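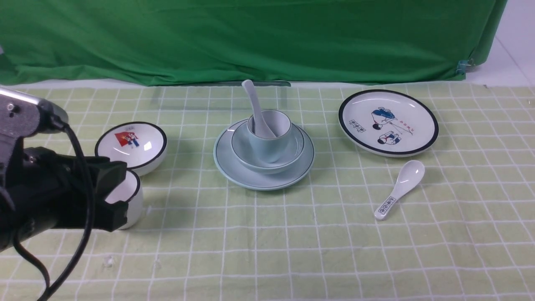
3.2 Setting and stacking the family table

Of all the tasks our households told us about, the one they talked of most fondly was the small business of putting crockery together after a meal. We had expected people to hurry over it, and some did, but a good many lingered, and in the Stumell interviews it was common for the conversation to drift from the washing-up to grandparents, wedding presents and the bowl that must never go at the bottom. Razia Talpur, who carried out the January visits, noted that people often picked a piece up while they spoke of it and then put it back exactly where it had been.

We gathered 112 accounts in all, 40 of them from homes in Oviler and the rest from Brenason and the villages nearby. The pattern that came through most clearly was what we call the nested place setting. A saucer or plate goes down first, a bowl sits on it, a cup goes inside the bowl, and the spoon is left standing in the cup. Figure 4 shows a setting of this kind in pale blue celadon with a white porcelain spoon, and beside it a plate with a black rim and a printed picture of two figures.

Figure 4. A nested setting of saucer, bowl and cup, with illustrated white tableware to either side.

Matching pieces were nearly always stacked with their own kind. Picture plates and picture bowls were treated rather differently, and in 32 of the accounts they were kept out of the stack altogether - people said they liked to see the drawing, or that a child in the house would ask for it by name. El-Sayed's earlier work on kitchen shelves describes much the same habit, though there it was put down to shape, a wide flat plate being awkward to fit in with deeper things. We think both explanations have something in them, and our own households were quite happy to give us the two in one breath.

The spoon deserves a word of its own. Almost 40 of the people we spoke to left it in the cup until the very last moment, handle up, and lifted it out only when the stack was about to be carried. Others laid it across the bowl, and a few felt strongly that it belonged on the saucer. We return to these differences in Section 3.3, where the same households describe how they put everything away in the cupboard.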